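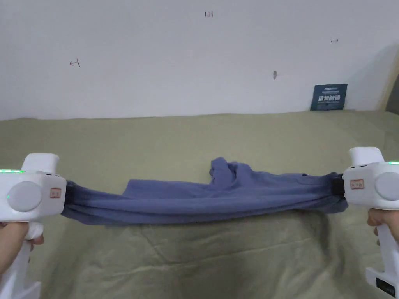
Two sets of sheets is one too few, a reader wrote after my last column, and what happens when somebody gets sick in the night? Fair point, and I've been chewing on it all week. I still think most of us own far too much linen, and I'd like to make the case again, with more feeling this time, as it's a subject I love!

When I moved to Tully I had a closet that wouldn't shut. I pulled everything out one Friday and counted 182 pieces: sheets, towels, pillowcases, a tablecloth for a table I'd sold. I was using maybe a tenth of it. The rest was sitting there getting that closet smell, and every time I needed a pillowcase I had to dig for it.

Now I keep two sets for the bed and four good towels, and I can't tell you how nice it is. I know every piece. I know which sheet has the tight corner and which towel dries fastest on the rail. When one wears thin I notice, and I mend it or cut it up for rags.
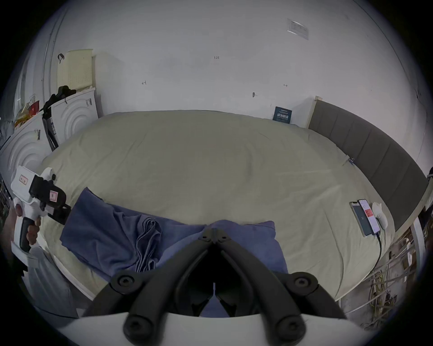
A fitted sheet in pale khaki-beige, with a dark gray headboard.

The stores would like us to feel differently, of course. Sulline, our department store here, puts its bedding right by the front door in January, all 300 thread count and ribbon, and I've fallen for it plenty (the ribbon gets me every time). A new set feels like a fresh start. But so does a clean old one, and a cotton sheet that's been washed for years has a softness you can't buy in a packet.

I do hear the other side. If you have small kids, or share a washer with a whole building, two sets may be cutting it close. Have three, then. Have whatever gets you through a rough night without tears. My quarrel is with the pile beyond that – the spare's spare, the towels saved for guests who come once a year and would be perfectly happy with yours. 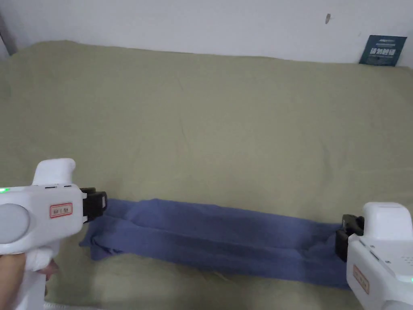
Blue on olive green.

And please, use the good ones. My grandmother kept a set of embroidered pillowcases in tissue paper all her life, and by the time they came to me the folds had gone yellow. I washed them and slept on them that same night. They're scratchy at the edges and one is coming apart at the seam, and I put them on the bed whenever the weather turns warm.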